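# Gripper drops round fruit partway through a lift

Applies to the Modholm two-finger hand tool with the blue pads, firmware 3 and later. 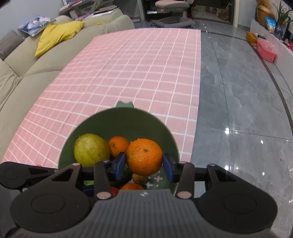
## What the fault looks like

The fingers close on a tangerine, the lift starts, and the fruit rolls out toward the tips before it clears the rim of the bowl. The log says `GRIP OK` anyway. At Pulville we had this on one tool starting in April and wasted a Thursday blaming the pads.

The cause was a shifted zero on the finger encoder. The tool thought it was closed tighter than it was.

## Before you start

Switch the tool off and pull the battery. The linkage can snap shut with up to 50 newtons when it homes, and it homes as soon as it gets power. Keep fingers out from between the pads until step 4 is done.

## Fix

1. Wipe both pads with a damp cloth and let them dry. Peel oil builds up in the texture.
2. Check the bolts at the base of each finger. If one turns by hand, tighten it and try a lift before going on.
3. Put the battery back with the pads clear of everything. Wait for the homing move to finish.
4. Open the Clunis panel, go to Service > Fingers, and read the closed count. Ours should be 2,554. The bad tool was well under that.
5. Press Set Zero with the pads touching and nothing between them. Do it twice - the first press doesn't always save.
6. Restart and read the count again.

## Test it

Use a tangerine or something else round with a rough peel. A pear is too easy, it sits between the pads even when the zero is off. Lift, hold, and tilt the tool to each side. Watch the fruit and ignore the log line.

If it still slips, swap the encoder cable. Cheng sells the short one, and the long one rubs on the linkage.

## Known problem

Set Zero is lost if the battery comes out within 2 minutes of saving. No fix yet.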